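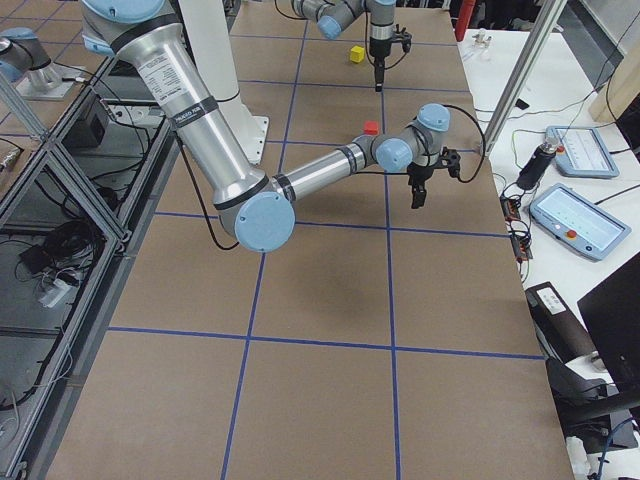 Arnis Writers' Circle – Short Fiction

The Allowance

The paper came on a roll, tan brown, and Spyros Economou cut it with the long blade from the supply closet. He left a margin on every side for trimming. Leonidas Stefanou held the far end flat with his forearms while the first strip of blue tape went down.

The instructions from Plevovano fit on one sheet. Cover the table. Divide the surface lengthwise and crosswise. Place the red cube and the yellow cube in the cells given on the placement list. Record the position. Do not lean on the table.

"What's the tolerance on the tape?" Leonidas asked.

"It doesn't say."

"Then what do we measure against?"

Spyros read the sheet a second time and turned it over. The back was blank. He wrote 2 mm in the margin in pencil and initialed it, and after that it was the tolerance.

They laid the lengthwise strips first. Tape pulled fast from the roll stretches, and stretched tape creeps back over the following hours and lifts at the ends. Leonidas had learned this at Proswood, where he had masked cabinet doors for 6 years before the finishing line closed. He pulled each strip slowly, set one end, sighted down it, and lowered it in a single motion. Spyros followed with a steel rule. By noon the lengthwise strips were in and they had spoken perhaps four sentences, all of them numbers.

The crosswise strips took longer. Each one had to pass over the others without dragging them. On the last one Spyros set his end wrong. He saw it when he laid the rule down, and he saw Leonidas see it.

"Three," Leonidas said.

"Two and a half."

"It's three."

Spyros moved the rule, bent down and looked again. It was three. He could pull the strip, but the adhesive would take the face off the paper, and the paper would have to be replaced, and the lengthwise strips with it. The roll in the closet was down to the core. A new one was ordered through Lewis, and Lewis delivered in March.

He straightened up. The pencil was in his shirt pocket.

"You could make it a three," Leonidas said. "It's your number."

Spyros did not answer. He went to the white side table, found the log under the equipment, and opened it to the first page. Under Date he wrote 1/5/21. Under Surface he wrote: Paper, tan, one piece. Tape, blue. Under Deviations he wrote: Last crosswise strip, 3 mm at near end. Allowance 2 mm. He signed it and turned the book around.

Leonidas read the entry. He took the pen and held it for a time without writing.

"At Proswood we had a man who changed the number," he said. "Every time. A door would come out wrong and he would fix the drawing. He was never out of tolerance once."

"What happened to him?"

"He was the supervisor." Leonidas signed under Spyros's name. "The doors didn't close."

Vasco Bettencourt came through at the end of the afternoon with the placement list. He walked the length of the table with his hands behind his back, as people did once they had read the sheet. He picked up the log and read the page, which took him longer than the page required.

"Who set the allowance?"

"I did," Spyros said.

"From what?"

"It seemed like a reasonable number."

Vasco nodded. He read out the first line of the list. Leonidas set the yellow cube down toward the far end and squared it with one finger. Spyros placed the red one closer in. He checked it against the tape, moved it by the width of a pencil line, checked it again and took his hand away.

"Does the strip need to come up?" he asked.

"The cubes aren't in that cell," Vasco said. "They won't be until line 9."

"And at line 9?"

Vasco looked at the strip for the first time. From where he stood it was straight.

"At line 9 you'll write it down again," he said, and he initialed the page and went to find his coat.

Leonidas wound the loose end of the tape back onto its roll and folded the corner under so that it could be found in the morning.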